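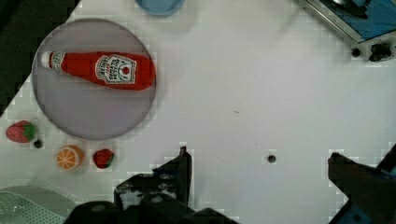 Home Family Programs Play Kitchen Lending Library Contact

Setting Up and Resetting the Play Kitchen Table

The following procedure applies to all play kitchen tables maintained by the Skollside Early Learning Center, including those at the Hindenden and Mornelen rooms. It is intended for classroom staff and for families who borrow a set through the lending library. Please read it through once before the first session.

Before You Begin

Wash and dry your hands. Clear the tabletop completely and place everything in the bin marked with the set number. Wipe the table with a damp cloth and mild dish soap, then go over it a second time with plain water. The small holes in the tabletop hold soap and crumbs and should be cleaned with a cotton swab. Do not pour water directly onto the table.

Check each piece as it leaves the bin. Pieces that are cracked, sticky, or missing a part are to be set aside in the repair tray and entered on the card. Play food that has been in a child's mouth must be washed before it goes back out.

Placing the Cookware

1. Start with the burners. They mark the cooking side of the table, and children will look there first. Keep pots and utensils on this side.

2. Lay the slotted spatula flat, with no part of it over the edge of the table. A handle that sticks out is easily caught by a sleeve.

3. Place the colander upright and leave it empty. Children in the younger group use it as a fruit bowl, a sink, and occasionally a hat, and all of these uses are acceptable.

4. Set the measuring cup toward the middle of the table, where it can be reached from either side. One piece of food may be placed inside it as an invitation to begin.

Placing the Food

Fruit should be grouped together near the colander. Strawberries and the half orange are usually enough for a washing and sorting activity with two children. Additional fruit may be offered once the first pieces have been used. 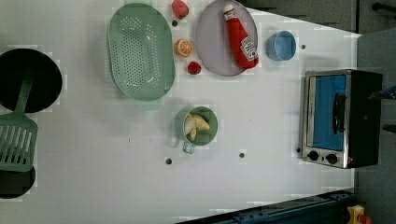
The plate belongs on the serving side, away from the burners. A single item on the plate, such as the ketchup bottle, gives an adult something to ask about: What could we cook to go with this? Who would like some? Allow the child time to answer before suggesting a meal.

Position the toaster oven so that its door faces the children and can be opened fully. The control knobs should be within reach. Demonstrate the door once, slowly, and remind the group that the oven at home is opened only by a grown-up.

During the Session

An adult should remain seated at the table. Name the objects as they are handled and use the same word each time. Children who prefer to line up the food or carry it from one container to another should be permitted to do so.

Resetting the Table

Give a five-minute notice before cleanup. Invite the children to return the fruit first, then the dishes, then the utensils. The adult moves the toaster oven. Compare the contents of the bin with the inventory card and sign the card.

Food pieces and dishes are washed by hand in warm, soapy water and left on a towel until fully dry. The toaster oven is wiped only.

Replacement Parts

Requests for replacement parts are filed on Form 433, available at the front desk. Borrowed sets may be returned to Room 76 or to the Benítez Street entrance before 5:00 p.m. Please write the set number on the outside of the bin.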